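Home / Forums / TV & Streaming / Live Broadcasts

Timance awards stream: audio sync and the missing 20 minutes

13 replies | Share 5

relay_dan
Did anyone else get out-of-sync audio on the Timance Music Awards last night? On the Sorell app the sound ran ahead of the picture from the opening number on. Restarting the app fixed it until the next ad break.

kestrel44
Same on Sorell. Browser version was fine. Each ad break seems to reset the audio buffer and leave the video one alone. I had 300 ms of drift after the first break and it grew with each one. 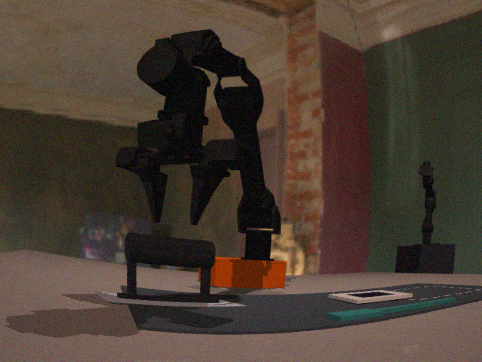 Last edited by kestrel44 in November

Added: the 300 ms is measured from the countdown clip before the host walks on, so it's good to one video frame. I haven't repeated it on a TV box.

mollypitch
Sync was the smaller problem. The replay is 20 minutes shorter than the live show. Dilluneck's second song is gone, and so is the whole lifetime award speech.

relay_dan
Music rights, probably. They clear a song for live and not for catch-up.

mollypitch
That covers the song. It doesn't cover a speech with no music under it.

C_Siriwardena
There was music under it. The house band played quietly through the last part. If that piece wasn't cleared, the editor either strips the audio or drops the segment, and a speech on a single mixed track can't be stripped. I cut replays for a regional channel and we drop the segment.
Chaminda Siriwardena

kestrel44
I don't buy it. Presenter mics are recorded on separate tracks at any show this size.

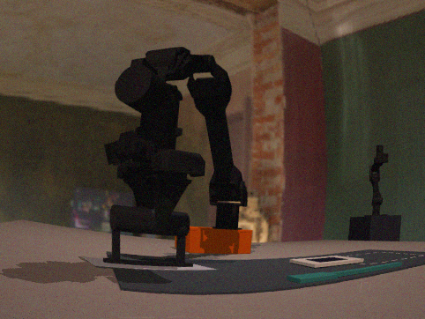 The tracks exist in the truck. Whether the overnight editor gets them is a question of workflow, and a replay that goes up at 6 a.m. is usually cut from the program feed. So I'll accept "no time." I won't accept "can't."

C_Siriwardena
Fair. "Can't by 6 a.m."

mollypitch
Then a full version should appear later. Last year's never did.

old_antenna
Last year's did, under the Munasinghe channel listing instead of the awards page. Search by host name. It was up for 13 days.

mollypitch
Found the listing. It still has last year's artwork and no play button. Will check again tonight.

relay_dan
Changing the app's audio setting from surround to stereo stops the drift on my end. I tested it over two ad breaks on the replay.

Reply | Quote | Next thread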